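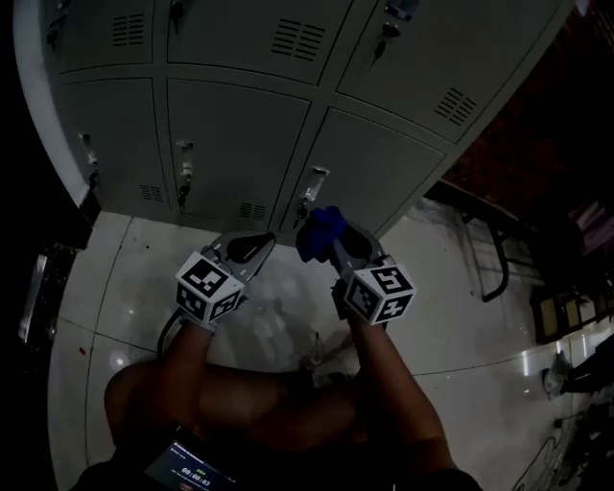

Gray lockers with slotted vents in the doors.

Filed under: Church Life, Prayer & Action

How to Write to a Christian in Prison for the Faith

Most first letters to jailed believers read like a tax form with a Bible verse stapled on. Yours can do better, and it will take you one evening.

1. Get the address from a current list. Our Ostness parish group uses the Cukotar bulletin, which is updated every December and whenever someone is moved. Copy the prisoner number exactly. One wrong digit and you're writing to the Sturker post office, whose staff have heard plenty from us already.

2. Keep it short. Up to 60 words is fine if a translator has to handle it. The longest letter we ever mailed ran to 1000 words, mostly on the subject of the sender's knees.

3. Leave politics out. Don't name the government, the court, the police or the group that gave you the address. A censor reads first, and he has a trash can.

4. Pick one verse and write it out in full. "See Romans 8" is not much use to a man whose Bible was taken.

5. Say something ordinary. The choir was flat, the tomatoes failed, the dog ate the palm branches.

6. Use a plain card – no glitter, no cash, no return address beyond the church's.

7. Mail it, then put a reminder on your calendar to write again in four weeks. Replies are rare. The Odukoya congregation has sent 337 cards and gotten four back, one of them asking about the tomatoes.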